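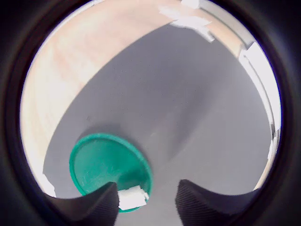

Gavolero gripper at the edge of the green lid, seen from the gripper side

Gavolero Parallel Gripper Kit: What It Costs to Get It Working

The Gavolero kit is sold as a bolt-on gripper and small camera for a light robot arm. We bought ours through Sosden in May for the bench cell at Skavby, where the work is picking up small blocks and thin plastic parts and putting them down again. This review is mostly about money, as the spec sheet covers the rest well enough.

The base price includes the gripper body, one pair of ridged fingers, the camera board and one cable. It does not include the adapter plate. Ours cost $300, and the order could not be completed without one, so add it to the quote from the start. Delivery took 38 days. The plate came in a separate box and was the last item to arrive.
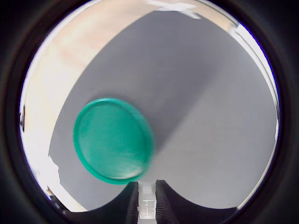

Ysaline Fleury
Equipment Planner, Skavby
August 7, 2023

Grip on flat parts is the main thing to check before buying. A cube is easy. A shallow plastic lid is harder, as there is only a thin rim to hold and the part can tilt once it leaves the surface. In our trials the standard fingers held a lid by the rim at low speed. At the default speed it slipped often enough that I would not plan a job around it. Slower moves mean a longer cycle, and that belongs in the budget too.

The finger pads are a consumable. Ours showed visible wear after 400 cycles on hard plastic, and a replacement pair takes 30 minutes to fit and re-zero. The vendor sells fingers only in pairs, so one damaged finger means paying for two.
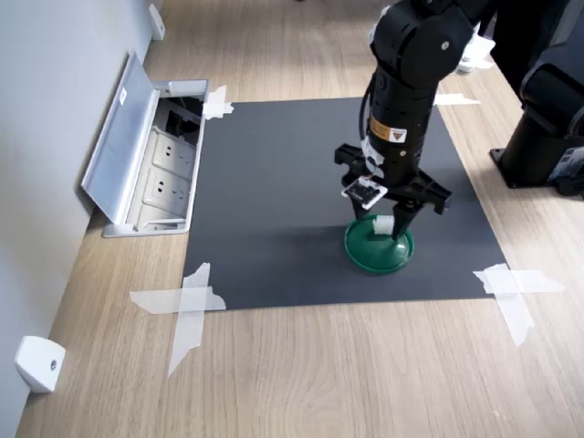

Seyoum wrote in after the first draft to say that the pads wear much more slowly if the closing force is turned down before the first run, and that the cable should be budgeted as a spare from day one. The second point matches what I have seen. The cable has to flex with the wrist, and the one supplied has no strain relief at the gripper end.

On force, the factory setting is too high for light plastic. The control is buried two menus down and resets after a firmware update. Write the value on the maintenance sheet. 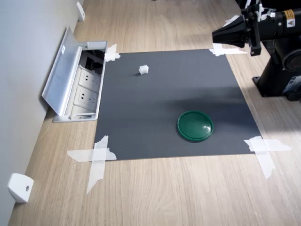
Fixturing costs almost nothing at this stage. A plain gray mat and masking tape are enough for trials, and the dull surface helps the camera separate a part from its background. For production I would price a proper plate with locating pins - the tape lifts when the cell is cleaned.

Planning lines I would use for a second unit:

Gripper kit, base price
Adapter plate, $300
Two spare finger pairs for the first year
One spare cable
One day of setup by someone who already knows the arm

Camera: adequate for finding parts, poor in strong side light. Allow for a shade or a blind.
Manual: clear on wiring, thin on calibration.
Support: Sosden answered by the next working day.

I would buy the kit again for blocks and other parts with straight sides. For lids and dishes, ask for a loan unit first and test it with your own parts at the speed you need.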